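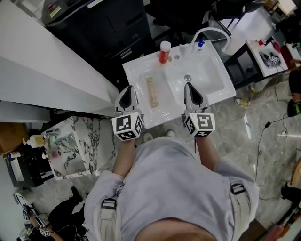 The sink and the long white countertop in the main room of the Druneck Building, Skususbridge.

Druneck Building sink back in use as main room reopens

SKUSUSBRIDGE, Saturday, August 24, 2024. The main room on the mezzanine level of the Druneck Building is open to all its users again after a month of plumbing and electrical work. The sink and counter area, which had been closed for most of that time, went back into use this week.

The building is owned by Toleck, the property company that bought it from a furniture importer and now rents out space in it by the month. Its tenants share the main room, including the counter, the sink and the drawers. The room can also be booked by outside groups on evenings and weekends.

Building manager Hortensia Pacheco said the work began when a tenant on the lower level reported a damp patch on a storeroom ceiling. A plumber followed it to a joint in the waste pipe under the old sink.

"It was a slow leak and it had probably been going for a while," Pacheco said. "Once the pipe was open we decided to change the sink too. The old one was stainless steel and too small to get a bucket under the tap."

The replacement is a glossy white sink with a flat ledge on the left and the basin on the right. It has a curved white faucet. Pacheco said the ledge was the part tenants had asked for, as a place to set down a bottle of dish soap or whatever they were in the middle of washing.

The plumbing was done by Tolentino, a contractor based in Skususbridge. The firm replaced the waste pipe, the trap and the shutoff valves, and moved the supply line away from the wall so it can be reached without taking out a panel. The bill came to $700 for parts, with labor covered under the building's yearly maintenance contract.

Counter and storage

The long white countertop stayed in place during the work. It was resealed along the edge and the end nearest the sink was leveled. A black cabinet unit with drawers, beyond the sink, is shared by all tenants. Labels for the drawers are on order.

Toleck is asking people not to use the cabinet for personal food. Anything left in the drawers at the end of the month will be moved to a box at the front desk and kept there for 10 days.

The floor, which has a gray marble pattern, was cleaned after the contractor left. One tile near the wall was cracked during the work and will be replaced when a match is found. Pacheco said the pattern has been discontinued by the supplier and she is checking with two salvage yards.

Two meetings that had been booked for the first half of August were moved to the lower level, where the tables are smaller. One group of 30 had to be split between two rooms. The fees for both bookings were refunded.

Ceiling lights checked

The electrical part of the job was smaller. The room has a mix of recessed lights and fluorescent tubes, and tenants had complained that some of the tubes flickered in the late afternoon. An electrician checked the fittings over two mornings and replaced the starters in several of them.

Toleck looked at changing the tubes for LED panels but put that off until next year. Pacheco said the beams in the ceiling make it hard to fit standard panels, and the price for custom ones was more than the company wanted to spend now.

The ceiling-mounted air conditioning was serviced at the same time. Its filters had last been cleaned in the spring. The thermostat will stay locked during the day, as before, and tenants who find the room too warm or too cold should call the front desk.

Trash and recycling are still collected at the white pillar in the middle of the room, where there are two black bins with lids. During the work they had been moved down to the entrance, and Pacheco said she got more calls about that than about the sink.

"People had to walk down a flight of stairs with a coffee cup," she said. "I understand it. They are back where they were."

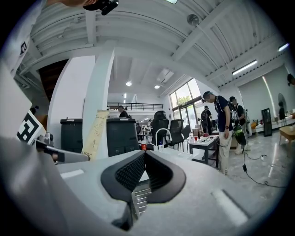
Bookings and hours

The room can be booked again from Monday. Up to 65 people are allowed in it at one time, the same limit as before. Groups that use the counter and sink are expected to leave both clear, and to wipe out the basin before they go. The fee for evening bookings has not changed.

Tenants do not need to book to use the sink. They are asked to keep large items out of it, to pour coffee grounds into the trash, and to report a slow drain the same day. The drain in the new basin has a strainer that lifts out for cleaning, and a spare is kept at the front desk.

Weekday hours remain 8 a.m. to 9 p.m. The room will close early on the last Friday of August so the sealant along the counter can be given a second coat. The sink will be off limits until the following morning, but the rest of the level, including the stairs and the walkway by the railing, will stay open.

Still to be done is the storeroom ceiling on the lower level where the damp patch was found. It has been left open to dry and a fan is running there at night. Tolentino is due back to close it up once the readings are low enough, and Pacheco said she expects that to take roughly two more weeks. The tenant who rents the storeroom has been given another one down the hall at no charge.

Toleck has also asked for a price on a second sink for the lower level, which has only a restroom tap at present. Tenants who would use one can leave their names at the front desk. Pacheco said the company will decide after the storeroom is finished.

Questions about bookings, refunds or items left in the drawers can be taken to the front desk of the Druneck Building during weekday hours.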